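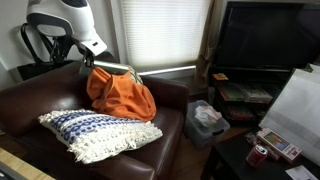 Why does the arm stop dead halfway through a routine when the same routine ran fine ten minutes before?
Almost always the controller timing out on a late message from the laptop. Check the link and the timeout value before you touch the code.

Ticket 549 – Skirkidus student project, arm drops out mid-routine
Status: open, then closed, then open again, see bottom
Opened: 10 January 2018
Priority: high (demo coming)

Problem as reported
Soft items routine. Arm goes down, gripper closes, lift starts, then everything freezes. No error on the laptop. Controller shows amber. Happens maybe one run in three, worse after lunch. Club team has tried restarting, which helps for a bit and then doesnt.

Setup
Arm on the Zwahlen controller, firmware as shipped
Laptop running the Clistent client, club build
Routine: pick up cloth, move, let go, back to home
Gripper force on the low setting

Log

Entry 1
Power cycled everything. Ran the routine 8 times. Froze on the third and the seventh. Both times on the lift, never on the way down. Didn't save the client log the first time, sorry. Saved the second one.

Entry 2
Log from the second freeze: client sends lift command, controller answers, then nothing for a long gap, then "session lost". So the controller is hanging up on us. Not a gripper problem. Somebody had already started taking the gripper apart – please put the screws back in the bag with the label.

Entry 3
Swapped network cable for the short one. Froze on first run. Swapped back. Tried the other port on the controller, same.

Entry 4
Wrote to Asard support since they sold us the controller. Asked for the default session timeout. In the meantime turned off wifi on the laptop so it only has the cable. Better? Four clean runs then a freeze. Not fixed.

Entry 5
Asard answered. Timeout is 20 ms from the factory, can be raised in the network page of the controller. They suggest 2000 for a classroom laptop, and say to leave the hardware stop circuit alone, the setting is only for the session. Fine by us. E-stop tested before and after, works.

Entry 6
Set timeout to 2000. Saved. Ran it. Froze.
Checked the page again – value had gone back to 20. You have to press Save AND then Apply on the next screen. Apply is grey until you scroll down. Wasted most of an hour on this.

Entry 7
Set again, applied, rebooted controller, value stuck this time. Full set of runs with no freeze. Closed ticket.

Entry 8 – reopened
Different team, same arm. Freeze is back but looks different. Now it stops on the way home with nothing in the gripper, and controller light stays green. Client says "target out of range". Thats not a timeout.

Entry 9
Found it. Their copy of the routine has the old home position from May, when the base was bolted on the other way round. Arm tries to get there, hits the soft limit, stops. Doing what it should. Copied the home values from the shared folder into their file. Runs ok now.

Entry 10
Laptop went to sleep during a run. Arm stopped, session lost, same message as entry 2. Sleep is now off when plugged in. Keep it plugged in!!

To do
– delete the May file from every laptop, not just the one
– write Save then Apply on the sheet taped to the controller
– client should print a warning when the session gap gets long, right now it says nothing until it's dead
– new client log for every run, dont overwrite
– try the force one step up on thick fabric, seperate ticket please

If it freezes again: write down the light color FIRST, then save the client log, then restart. Amber means session, check the timeout value. Green means look at your positions. Red we haven't had yet, hit the e-stop and come find whoever is running the lab.

Status: leaving open until the May file is gone from all machines.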